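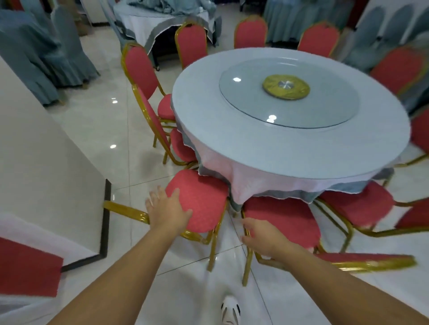 Cuaderno de laboratorio, línea de manipulación bimanual
5 de noviembre

Tarea: colocar y levantar sillas de banquete. Objetivo de la entrada: dejar por escrito el cambio de segmentación antes de relanzar el entrenamiento de Zotitz, y el resultado de la comparación con la versión anterior.

Estado de partida. El conjunto Ekow tiene 225 episodios en primera persona, todos en salón de banquetes, suelo de baldosa brillante y sillas de tubo dorado con tapizado rojo. Hasta ahora cortábamos los episodios por velocidad de muñeca: un mínimo sostenido marcaba frontera entre subacciones. En empujar una silla hacia la mesa va bien. En levantar una silla volcada va mal, porque las manos casi se paran dos veces sin que la subacción haya terminado (al cerrar sobre el tubo y al cambiar de apoyo con el peso ya tomado). El segmentador sacaba tres trozos donde los anotadores marcan uno.

Cambio. La frontera se decide ahora por estado de contacto de cada mano, por separado, con cuatro etiquetas: libre, aproximación, apoyo plano, agarre cerrado. Solo se corta cuando cambia el par de etiquetas y el par nuevo se mantiene más de 5 fotogramas. La velocidad queda como señal auxiliar y no abre fronteras por sí sola.

El «apoyo plano» lo pidió Joyce Ndung'u al revisar las anotaciones. Antes la palma sobre el asiento se anotaba como agarre y contaminaba la clase: la política aprendía a cerrar los dedos sobre el cojín. Separada, la confusión entre ambas baja mucho en validación. No anoto cifra hasta repetir con la partición corregida.

Caso de referencia para la guía de anotación, silla volcada:
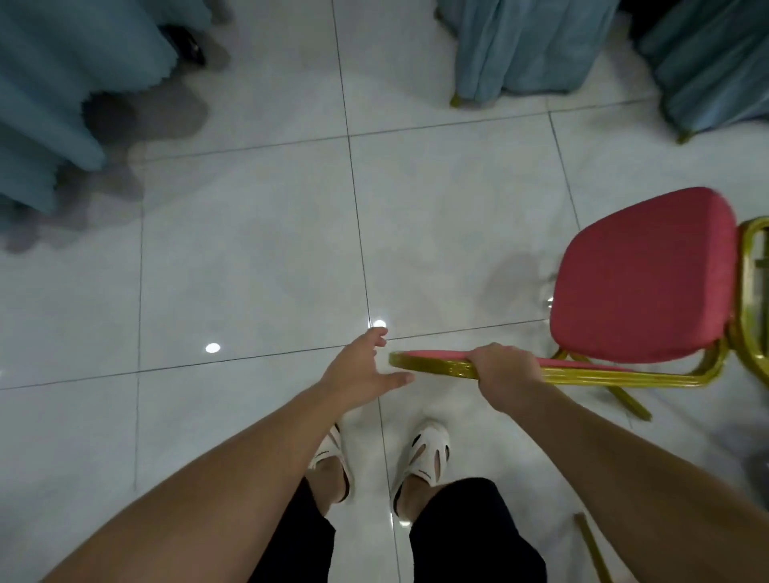 Foto: archivo Plostadier, cámara de cabeza.

Etiquetas: mano derecha, agarre cerrado sobre el larguero; mano izquierda, aproximación. Par asimétrico. El segmentador antiguo lo trataba como reposo si la muñeca derecha estaba quieta, y perdía el arranque de la subacción. La mano izquierda abierta no debe anotarse como libre si está a poca distancia del suelo o de la silla y los dedos empiezan a curvarse. En caso de duda, mirar los fotogramas siguientes y anotar hacia atrás.

Problemas vistos al revisar errores:

— Reflejos. Las luces del techo sobre la baldosa dan puntos pequeños y muy saturados. El estimador de profundidad los interpreta a veces como hueco en el suelo y desplaza la altura de la mano. Se enmascaran por brillo antes de estimar; la máscara se come también parte del tubo dorado cuando brilla. Umbral pendiente.

— Tubo delgado. El detector de Bisgaard pierde la continuidad del tubo cuando lo cruza el antebrazo y devuelve dos objetos. De momento uno los fragmentos si los ejes son casi colineales. Es un parche.

— Telas. Las fundas y los faldones que llegan al suelo ocultan casi todas las patas de las sillas y mesas del fondo. Para la silla manipulada no importa. Para el mapa de obstáculos sí: el volumen ocupado se toma de la tela completa, sin intentar inferir lo que hay debajo.

Comparación. Mismo modelo, misma semilla, dos segmentaciones. Con la nueva, la política en simulación deja de soltar el larguero a media elevación, que era el fallo dominante. Aparece uno distinto: en 2 secuencias de prueba la mano de apoyo llega tarde y la silla gira sobre la pata. Sospecho del filtro temporal, que retrasa la etiqueta de la mano que entra segunda. En el empuje hacia la mesa no hay diferencia apreciable entre versiones, como era de esperar.

No probado todavía en robot real. La pinza de Zotitz no hace apoyo plano de forma natural; habrá que decidir si se traduce como pinza cerrada empujando o se descarta esa mano y se busca un segundo agarre en el tubo. Prefiero la primera opción por el tapizado, aunque la superficie de contacto es pequeña y puede resbalar.

Pendiente:
Reanotar los episodios de silla volcada con la guía nueva.
Rehacer la partición: hay tomas de una misma sesión repartidas entre entrenamiento y validación.
Barrido del filtro temporal, por mano.
Pasar a Joyce la lista de pares dudosos.
Preguntar a Plostadier si en enero puede haber tomas con otro suelo, mate si es posible.

Configuración guardada junto a los pesos. El segmentador antiguo se queda en su rama, sin borrar, hasta tener la comparación repetida.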